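The drawer in my hallway holds chargers, dead batteries, two bike locks with no keys and every pair of headphones my family has owned in the last decade. I have been meaning to sort it since April. So when I got the chance to spend a day at Lutov, a small automation shop that tests two-armed robots on boring jobs, I knew which chore I wanted to ask about. Could a machine please do my drawer?

The short answer I got was "ask us again later." The long answer took most of an afternoon and a lot of coffee.

I'd pictured something with a head, I guess. What the Namboodiri project has is a pair of arms bolted in side by side at the front of a plain white box, and what they get to work on is the stuff the rest of us shove in a drawer. Headphones, mainly, the kind with a headband and a cord. A person picks up a tangled pair, gives it a shake, pulls at the loop that looks guilty and gets on with their day. I do it while talking on the phone. For a robot it's a nightmare!

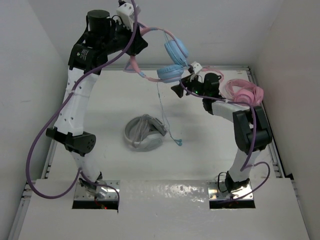 A cord has no fixed shape, and that's the whole headache. A coffee mug is the same mug wherever you set it down (the robot people love mugs, I heard about mugs a lot). Pick up a cord and it becomes a new shape, and then another one when you let go. Headbands are nearly as bad. They flex, they spring back, and the ear cups swing around on their own little hinges like they have somewhere to be.

Then there's the question of two hands. One arm can grab a thing and move it, and plenty of factories have been happy with that for years. Tidying takes a second hand to hold while the first one pulls, and both have to agree on how hard. Pull too much and you've got two halves of a headband. Pull too little and you're just waving it around.

The team keeps a log, and I was allowed a peek. They had 643 tries written down on headphone jobs, and they counted 166 of those as clean from start to finish. I thought that sounded rough. They were thrilled – the first week, they told me, they'd had 5.
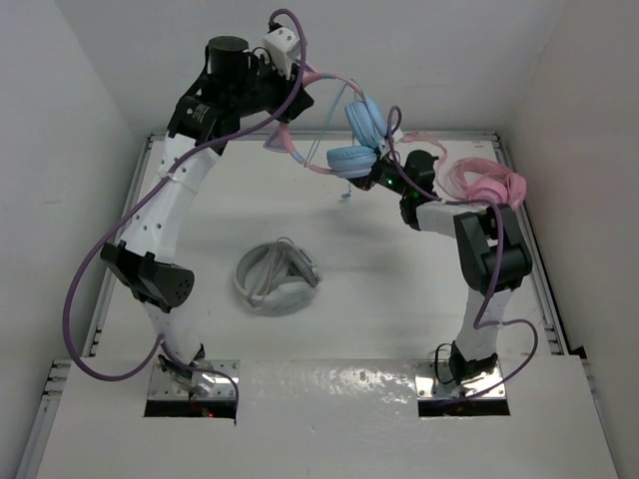 Two arms, three pairs of headphones: one of the practice setups at Lutov.

I asked the shop-floor question too, seeing as that's where the money is. Wutlow, a returns warehouse a short drive away, gets boxes and boxes of used electronics that have to be unwound, checked and packed again. People do all of it by hand, and it's dull work that's tough on the wrists. The manager there would take a robot tomorrow if it could keep up with a new hire on a slow morning. So far it can't. Vulell, the software the team runs on its arms, needed more than 6 minutes for a job I timed myself doing in well under one, and I was showing off a bit.

Would I have one at home? Not this year. I don't have the counter space, for one thing, and I'd end up standing there watching it, which defeats the purpose. But I came away rooting for it more than I expected to. I've spent years thinking of untangling as a job that takes no skill at all, and now I catch myself looking at my own fingers while I do it.

The drawer is still full, by the way. I did get one bike lock out.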